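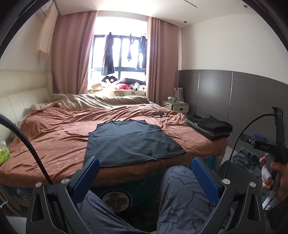

Minutes of the local business circle, July meeting, Stumden

Present: 14 members. Chair: Ilaria Barbieri. The meeting was opened at 6:30 pm.

1. Previous minutes
Accepted with one correction: the parking fee is paid per quarter, not per month.

2. New office of Dehghan
The chair reported on her visit to Dehghan, the payment software company. They have signed the lease for the second floor of the old Stimetti building and want to hire 20 people before winter, mainly for customer support and testing. Members asked if the jobs are open to persons without a degree. The chair did not receive a clear answer on this and will write to the company again.

3. Internet connection
Flomwood has offered a faster line for the shared offices. The price is $247 per month, with a setup fee of $500. There was a long discussion – two members find the contract period too long. Decision: we ask for a one-year contract first. Vote: 11 for, 2 against, 1 abstained.

4. Autumn job fair
The room is reserved. Tables must be ordered by the end of the month.

5. Other matters
The key of the side entrance is still missing. Whoever has it, please return it to the front desk.

Closed at 8:10 pm.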